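Section 4. Pairing the Hand Controller and Checking Reach
Flendley Tabletop Arm, Operator's Guide, revised July 2019

This is the fun part of the setup! Once the controller is paired, the arm follows your hand, and most people get a feel for it in 15 minutes.

Before you start: the base plate must be bolted flat, and the red stop button must be within your reach.

Pairing

1. Set the speed dial to 6. Leave it there until you have finished this section.

2. Hold the controller beside the arm and squeeze the trigger once. Wait for the green light on top.

3. Move your hand slowly up, then to the left. The arm should follow without jerking — if it lags, go to Fault 13 in the Sirkby troubleshooting table.

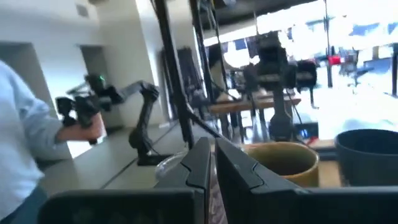
4. Let go of the trigger. The arm must stop where it is.

CAUTION: Never reach between the gripper fingers while the controller is live.

Checking reach over the table

5. Put a pot or other rounded container on the table and bring the gripper down over it at an angle. Stop just above the rim. Try a few shapes, they all teach you something!

6. If your station has a shelf over the table, keep the arm clear of the shelf and its legs. A cloth laid along the near side of the table is fine, as long as it lies below the arm's path. 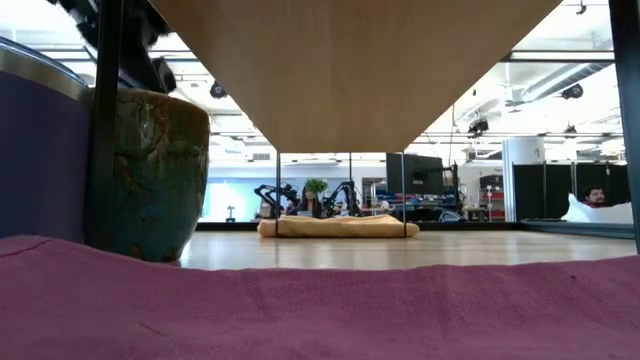

7. Save the position as HOME.

Note: Repeat steps 5 to 7 every 3,000 cycles, and any time the base has been moved. Grease for the wrist joint is in the Natiston service kit.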